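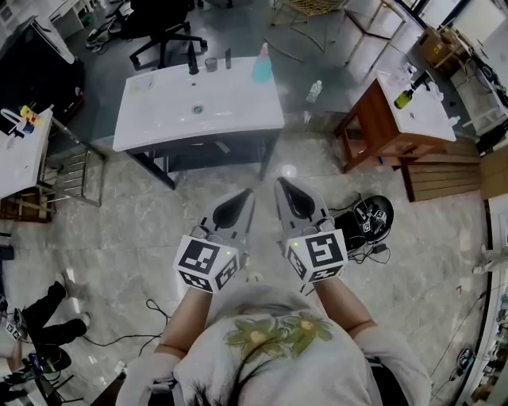
Marker cubes or wrist camera for hand-held gripper demos?

Forum: Learning from demonstration > Data and tracking

medus_h wrote:
Hello all. We compare two ways to get the gripper pose when a person records household tasks with two hand-held grippers. First way is outside tracking of a cube with printed markers on the back of each gripper. Second way is visual odometry from a wrist camera only. The task is wiping a sink top and putting the bottles back.

We recorded 200 demos with each way and trained the same policy on both. With the cubes, 21 demos had to be thrown away for lost tracking. With odometry it was almost 30, but the failures were of another type: the pose drifts slowly and the file looks fine until you replay it.

My question is about the cubes. When both hands come together over the basin, one cube hides the other. How do you fill the gap? Now I interpolate, and I do not like it.

grenow wrote:
How long are the gaps? Under half a second I would interpolate and sleep well. Over that, drop the demo.

medus_h wrote:
Most are short. The bad ones are when the person leans over and the arm also covers the cube. I did not measure the lengths properly yet, I will do it on Sunday.

Sasaki767 wrote:
I disagree with grenow. The gap always comes at the same moment of the task, when the two hands work together. If you drop these demos, you drop exactly the motion the policy must learn. Your success rate will look good on reaching and bad on anything with two hands.

Put an IMU in the gripper body and fuse it. Haruna Yagi in our group did this in August and the short gaps were no longer a problem for us.

grenow wrote:
Fair point about the bias. But an IMU adds calibration and one more clock to synchronize. For a small lab I would first add a tracking camera from the side, lower than the shoulder.

Sasaki767 wrote:
A side camera does not help when the person turns to the other sink. We tried it.

medus_h wrote:
Thank you both. I will try the side camera first - we already have one - and keep the gap demos in a separate set, so I can train with and without them. Does anybody have a script for the time offset between IMU and cube pose?

Hernamano wrote:
Cross-correlate the angular speed from both, it is ten lines. Shake the gripper for a few seconds at the start of each recording. I can send you mine tonight.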